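ok shortbread thread bc three people asked and I'm sick of typing it out in DMs

this is Philomena Fitzgerald's one, she gave it to me on the back of a power bill. been making it every December since. her measurements are a mess so these are mine

200 g butter, proper butter, salted is fine. leave it out till your thumb goes in easy. not melted!! melted and you get a greasy puddle

100 g caster sugar, 250 g plain flour, 50 g rice flour. rice flour is what gives it the sandy bit. Romain Deschamps uses semolina and says its the same. it's not the same but it's good

cream butter and sugar till pale. couple of mins. don't go mad, you're not making a sponge

flours in, pinch of salt, stop mixing the second it clumps. tip it out and squash together with your hands. crumbly is right. if it really wont hold, a teaspoon of milk. ONE

pat into a square tin, 20 cm, baking paper up the sides so you can lift it. back of a spoon to flatten. fork all over
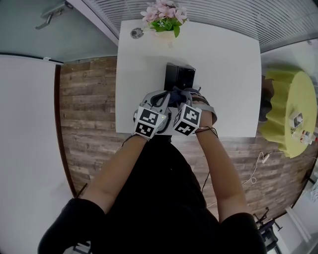
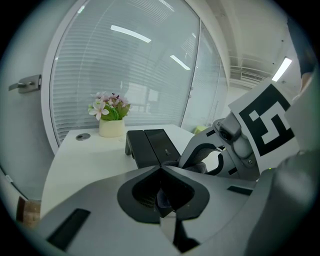 fridge for 30 min. I know. do it anyway, I skipped it once and the edges slumped everywhere

oven 150 fan forced. mine runs hot so I go 145. middle shelf

50 min ish, you want it the colour of a manila folder. Mudassar Butt likes his darker and leaves it in another 10, tastes more like toffee, your call

score it while it's still hot, right thru to the bottom, then LEAVE IT in the tin. it's soft when it comes out and everyone thinks its raw. not raw. cold = crisp

sprinkle of caster sugar while warm so it sticks

flavours, since someone will ask: zest of 2 lemons rubbed into the sugar first. or a teaspoon of ground cardamom, that was Parveen Begum's idea and it's the one I make most now

choc chips no. they drag when you cut it and you get rubble. dip the ends in dark choc after if you must

gluten free: haven't got it right yet. tried a straight swap and it went to dust. Walid Mahasneh reckons an egg yolk helps, will try on the next batch

keeps 2 weeks in a tin with a tight lid. raw dough freezes fine, wrap it well, thaw in the fridge overnight then bake as normal

forgot to say, doubling it: use two tins. a deep one stays doughy in the centre and the outside goes too brown

will post the cardamom amounts for a double batch tmrw, the bit of paper is at mum's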